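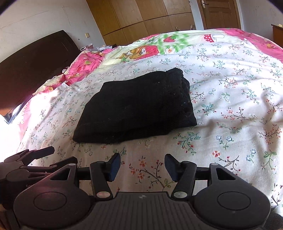
Zivia 손그리퍼 대여 키트, 자주 묻는 질문

안녕하세요, Edport에서 Zivia 키트 대여를 맡고 있는 사람입니다. 메일로 비슷한 질문이 계속 들어와서 한 번에 모아 봤어요. 답장하듯이 편하게 썼으니 필요한 부분만 골라 읽으셔도 됩니다!

Zivia가 정확히 뭔가요?
손으로 들고 쓰는 두 손가락 그리퍼예요. 손잡이를 쥐면 양쪽 손가락이 오므려지고, 그 상태로 평소 하던 집안일을 하시면 카메라가 동작을 기록합니다. 로봇 팔을 집에 들일 필요 없이 로봇에게 가르칠 동작을 모을 수 있어서, 연구실이나 작은 스타트업에서 많이 빌려 가세요. 요즘은 졸업 작품 팀도 꽤 있고요.

어떤 작업에 제일 잘 맞아요?
저는 옷 개기를 제일 먼저 권해요. 침대 하나만 있으면 되거든요. 맨 위 사진처럼 이불 위에 검은 니트를 개어 놓고 하는 식이에요. 수건, 양말, 행주도 좋고요. 컵 옮기기나 서랍 여닫기도 많이들 하시는데, 천 종류가 손에 익으면 나머지는 금방 따라옵니다.

두꺼운 옷도 집히나요?
네, 골지나 와플 조직처럼 두툼한 니트도 괜찮아요. 다만 여러 겹을 한꺼번에 물려고 하면 손가락이 벌어지는 폭이 모자랄 때가 있어요. 저는 가장자리 한 겹을 먼저 살짝 집고, 들어 올린 다음에 방향을 잡습니다. 반대로 아주 얇은 실크 스카프는 솔직히 좀 어려워요. 저도 자꾸 놓쳐요 ㅎㅎ

손가락 끝 패드는 따로 사야 하나요?
기본으로 한 쌍이 끼워져서 나가고, 상자 안에 여분이 3쌍 더 들어 있습니다. 천을 오래 만지면 패드에 보풀이 붙어서 미끄러워지니까 물티슈로 닦고 말려서 쓰세요. 알코올은 쓰지 말아 주세요, 표면이 딱딱해집니다.

검은 옷에 먼지가 붙어 있으면 다시 찍어야 해요?
아니요! 이 질문 은근히 많은데, 하얀 보풀 몇 개쯤은 그냥 두세요. 사진 속 니트에도 자잘하게 붙어 있잖아요. 실제 집에서 쓸 로봇이라면 그런 옷도 만나게 될 테니까 저는 일부러 떼지 않아요.

무늬 많은 이불 위에서 해도 돼요?
됩니다. 꽃무늬든 체크든 평소 쓰시는 그대로가 좋아요. 굳이 피할 걸 꼽자면 옷과 이불이 거의 같은 색인 경우예요. 검은 옷에 검은 이불이면 나중에 옷 가장자리를 알아보기가 힘들어요.

방이 넓어야 하나요?
침대 옆에 서서 팔을 뻗을 수 있으면 충분해요. 광각 렌즈라 생각보다 주변이 넓게 담깁니다. 옷장이나 방문, 침대 머리맡까지 같이 나오니까 가족사진이나 우편물처럼 보이면 곤란한 물건은 시작 전에 치워 주세요.

배터리는 얼마나 가요?
완충하면 최대 10시간이요. 근데 사람이 먼저 지칩니다. 처음 해 보시는 분은 짧게 나눠서 하시고, 손목이 뻐근하면 바로 쉬세요. 저희 동료 Corina Reisinger는 왼손과 오른손을 번갈아 쓰는데 저는 아직 그게 안 되더라고요.

녹화한 파일은 어떻게 넘겨받나요?
키트에 든 메모리 카드를 컴퓨터에 꽂아 직접 복사하시면 됩니다. 업로드가 편하신 분께는 폴더 주소를 따로 보내 드려요. 반납된 카드는 Toàn Ung 님이 확인하고 전부 초기화하니까, 꼭 반납 전에 백업해 두세요. 지난 10월에 백업을 깜빡하신 분이 있었는데 복구가 안 됐어요 ㅠㅠ

요금은요?
하루 단위로 빌리실 수 있고, 주 단위로 빌리시면 더 저렴합니다. 보증금은 486유로이고 반납 점검이 끝나면 그대로 돌려드려요. 패드가 닳은 건 비용을 받지 않습니다. 손가락 링크가 휘거나 핀이 빠진 경우에만 수리비가 나와요.

Zanetti 키트랑 비교하면 어때요?
둘 다 써 봤는데요, Zanetti 쪽이 조금 더 가볍고 손목이 편해요. 대신 천을 집을 때는 저는 Zivia 패드가 더 마음에 들었어요. 단단한 물건 위주로 하실 거면 Zanetti도 한번 보세요. 저희 Flultham 매장에 두 가지 다 있으니 와서 직접 쥐어 보셔도 됩니다.

혼자 쓰기 어려우면 도움받을 수 있어요?
그럼요. 처음 빌리시는 분은 화상으로 사용법을 알려 드려요. 예약은 Jean Ritchie 님 앞으로 메일 주시면 되고, 오전 10시 이후 시간으로 잡아 주세요.

여기 없는 질문은 아래 문의 양식으로 보내 주세요. 키트 번호를 같이 적어 주시면 답이 훨씬 빨라요.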